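About us

Last updated 30 December 2023

Barner is a small workshop and we make wooden blocks. Square ones mostly, rounded corners, one character or letter cut into each. Also tags, name plates, the odd doorstop if you ask nicely. That's more or less the whole business.

How it started: a kitchen table, a borrowed set of chisels, a wet August. The first lot were presents. Then people wanted them for desks, for a shelf in the hall, for a new baby, for a shop counter. We took a unit on the Narneck side of the river, two rooms and a sink, and we've stayed put. Bigger places have come up. Too far from the timber yard.

What we make

The Turnis block. Our main one. Sits in the palm, sands up nicely, stands on its edge if you're careful with it. One character, cut in a brush style so the strokes go thick and thin like they would on paper. We keep 66 characters in the pattern drawer and can draw others, allow a bit longer.

The Mussa block. Same idea, plain capitals, A to Z plus three odds and ends (ampersand, full stop, question mark) so 29 in all. Good for children's rooms. Not for chewing.

Name plates and door numbers. To order only. Ring first.

How we do it

Blanks get cut in the morning while the light is good. Corners taken off on the belt, then by hand, then by hand again with the fine paper. Drawing goes on in pencil. Carving after that, slow bits first. No varnish on the Turnis blocks unless you ask for it, just oil, which deepens the cut lines a little and leaves the faces looking like wood. They do mark. Coffee, sun cream, keys. Most owners seem to like them better after a year or so, a few send them back for a rub down and we do that for the cost of the postage.

We don't do rush jobs in December. We say this every year and every year we do them.

Where they end up

On desks, mainly. Next to the charger and the watch and whatever else gets emptied out of a pocket at the end of the day. We like that. A block in a glass cabinet is fine but it's a bit lonely, and they're meant to be picked up and turned over while your on the phone.

順 is the one we get asked for most. Smooth going, going along with things, depends who you ask. People buy it for exams, new jobs, house moves. 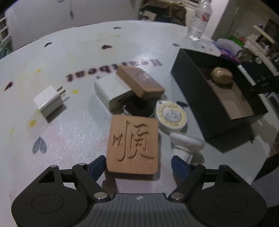

Had mine on the desk since the summer and I still pick it up when I'm stuck on something, writes Tavi. Bought it for the character, kept it for the corners. Would you ever do a smaller one for a key ring? I'd take two.

Key ring size: yes, we're trying it. Carving that small is fiddly and the thin strokes want to chip out, so no date yet. Anyone who has asked is on the list.

Orders and visits

Over 160 blocks went out this year, which for us is plenty. Allow 2 weeks for anything in the drawer, longer for new drawings. Send the character written out clearly please, a photo of handwriting is fine, and tell us wich way up it goes. We have got that wrong before.

Visitors welcome if you ring the bell and wait. The sander is loud. Seconds are in the crate by the door, pay what's on the sticker. No card machine at the moment, cash or bank transfer.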